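Pilholm, fio sobre sarjetas e bocas de lobo. São vários posts, vou soltando durante a tarde.

1/
Em janeiro a associação da rua me pediu para escrever o que aprendi cuidando do trecho aqui do bairro. Escrevi três páginas, ninguém leu. Vai em pedaços.

2/
Primeiro o vocabulário, que sempre dá confusão na reunião. Guia ou meio-fio é a peça de concreto que separa a rua do gramado. Sarjeta é a faixa rente à guia por onde a água corre. Boca de lobo é a abertura por onde a água entra na galeria. Galeria é o tubo lá embaixo, e nela morador não mexe.

3/
O nosso pedaço vai da esquina da Riedl até a curva. São 337 metros de guia de um lado e 279 do outro, que tem mais entrada de garagem com rebaixo. Medi com roda de medição emprestada da Veronika Hauser. Ela mediu de novo no dia seguinte e deu igual.

4/
A rua não tem problema de asfalto. O asfalto é bom. O que alaga é a borda, e alaga porque a folha para na grade. Uma chuva de vinte minutos já basta quando ninguém varreu na semana.

5/
O que eu levo: vassoura de cerda dura, pá quadrada, um ancinho pequeno, balde, luva grossa, dois sacos reforçados. O ancinho é o que mais uso. A pá só entra quando já formou lama.

6/
Luva grossa mesmo. Já achei vidro, prego e um anzol. O anzol continua sem explicação, o rio fica longe.

7/
Horário: sete da manhã. Tem menos carro saindo e o sol ainda não pegou. Na segunda-feira não faço, é dia de coleta e os sacos ficam todos na borda.

8/
Ordem do serviço. Começo pela parte alta da rua e desço. Varro a sarjeta no sentido da água, junto em montes a cada duas casas e recolho o monte antes de seguir. Quem deixa para recolher tudo no fim perde metade para o vento.

9/
Na boca de lobo, paro a uns dois passos antes da grade e recolho tudo ali. Depois limpo em cima da grade com a mão, pedaço por pedaço. Nunca empurrar para dentro. O que passa pela grade vira problema lá embaixo, e aí é caminhão.

10/
Não levantem a grade. Repito porque já vi gente tentando com pé de cabra. É pesada, a de ferro enferrujado costuma estar presa, e se sair você fica com um buraco aberto na rua. Se a grade está solta, torta ou quebrada, é pedido de serviço na prefeitura.

11/
Me perguntaram por mensagem o que se faz com as folhas. Folha seca e limpa vai para a composteira do Abenezer Mamo, no terreno atrás da casa dele. Folha da sarjeta não vai. Pega óleo de carro, borracha de pneu, bituca. Vai no saco de lixo comum.

12/
Ele aceita grama cortada também, desde que não esteja molhada. Deixem ao lado do portão, não por cima.

13/
Grama cortada, por sinal, é metade da história. O pessoal passa a máquina no gramado da frente, joga o corte na rua e vai embora. Aquilo desce na primeira chuva e faz um tapete em cima da grade. Se puderem, virem a saída da máquina para dentro do gramado. Se não der, varram de volta.

14/
A faixa de gramado encostada na guia é sempre a mais feia. Amarela antes do resto. O concreto esquenta, a terra ali é rasa e o pneu sobe de vez em quando. Eu parei de brigar com isso. Deixo um pouco mais alta e rego uma vez por semana na seca.

15/
A Parveen Herath replantou a faixa dela com placa de grama nova e pegou bem na primeira estação. Na segunda amarelou de novo. Ela acha que foi falta de terra embaixo. Eu também acho.

16/
Árvores. Temos muita árvore grande e eu não trocaria por nada, mas são elas que alimentam a sarjeta. Folha cai o ano inteiro. Em época de vento dobro a frequência, passo duas vezes por semana em vez de uma.

17/
Galho: até a grossura de um polegar eu quebro e coloco no saco. Mais grosso, amarro em feixe e deixo na calçada no dia da coleta de poda. Não encostem feixe de galho na guia, ele vira barragem.

18/
Raiz levantando a guia é outro assunto. Tivemos um caso perto da curva. Não se corta raiz por conta própria, nem a pequena. O pedido vai para o setor de arborização, e demora.

19/
Sobre rachadura na guia. As peças antigas têm trincas finas em cima e manchas escuras. Isso é idade. Só me preocupo quando a trinca atravessa a peça de lado a lado ou quando uma peça fica mais alta que a vizinha, aí a água começa a entrar por trás e lava a terra do gramado.

20/
Teste simples: depois da chuva, olhem atrás da guia, do lado da grama. Se tiver um buraquinho comprido acompanhando o concreto, a terra está indo embora. Encham com terra, socem com o pé e avisem. Se abrir de novo no mesmo lugar, é a peça.

21/
Uma rua do mesmo tipo. Reparem na grade enferrujada embutida na guia, à esquerda, com detrito em volta, e na sarjeta que baixa um pouco naquele ponto.
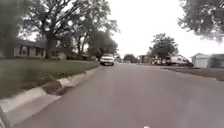
Foto: rua residencial com boca de lobo

22/
Logo depois da boca de lobo tem um trecho curto de guia mais claro. Pode ser concreto mais novo ou só mais gasto, pela foto não sei dizer. Quando aparece um desses na nossa rua, eu passo a mão: remendo novo costuma ser mais áspero.

23/
O detrito em volta da grade é o que eu recolheria primeiro, antes de qualquer varrição. Leva uns minutos e é o que mais faz diferença se a chuva chegar no mesmo dia.

24/
E o gramado tem as manchas amareladas perto da guia, como falei no 14. O daqui é igual.

25/
Custos, já que o Thaddäus Hofstetter perguntou. A vassoura boa dura dois anos, a barata dura três meses. Sacos, um rolo por estação. Luva, um par por ano. O ancinho é do meu pai e não vai acabar.

26/
A caixinha da rua paga os sacos. O resto cada um traz. Já se falou em comprar soprador e eu fui contra - ele tira a folha da frente da sua casa e põe na frente da casa do outro.

27/
Como pedir serviço. Anotem o número da casa mais próxima, o lado da rua e o que está errado, em uma frase. "Grade quebrada, lado par, em frente ao 40." Uma foto de perto e uma de longe. Pedido com texto comprido volta com pergunta.

28/
Guardem o protocolo. O pedido da boca de lobo da esquina foi encerrado duas vezes sem ninguém aparecer. Só resolveu quando a Yuk-lan Fung juntou os dois protocolos no mesmo e-mail e mandou de novo.

29/
Quando o caminhão de sucção vem, tirem os carros daquele lado. Da última vez ficou um sedã parado em cima da grade a manhã inteira e a equipe foi embora. Esperamos quase dois meses pela visita seguinte.

30/
Não joguem água sanitária na boca de lobo por causa de mosquito. Também não joguem óleo, resto de tinta nem água de lavar pincel. Aquilo não é esgoto, vai direto para o córrego. Se tem água parada lá dentro dias depois da chuva, é entupimento e entra no pedido de serviço.

31/
Areia de obra: quem estiver reformando, ponha uma tábua na base do monte e uma lona em cima. Areia na sarjeta não sai com vassoura depois de molhada, tem que ser pá. Passei um sábado inteiro nisso no ano da reforma da casa da esquina.

32/
Durante a chuva, não vou. Já fui, de bota, com água na canela, tentando achar a grade com o cabo da vassoura. Não se enxerga o fundo. Espero baixar e limpo depois.

33/
Me perguntaram se vale colocar tela por cima da grade para segurar folha. Testei em uma. A tela entope em um dia e a água passa reto pela boca de lobo. Tirei na mesma semana.

34/
Escala deste mês: lado par, eu e a Veronika. Lado ímpar, Parveen e Abenezer. A curva está sem ninguém. É o trecho mais curto, quem quiser pegar me escreve.

35/
O balde azul que ficou na minha varanda não é meu. Está limpo, pode vir buscar depois das seis.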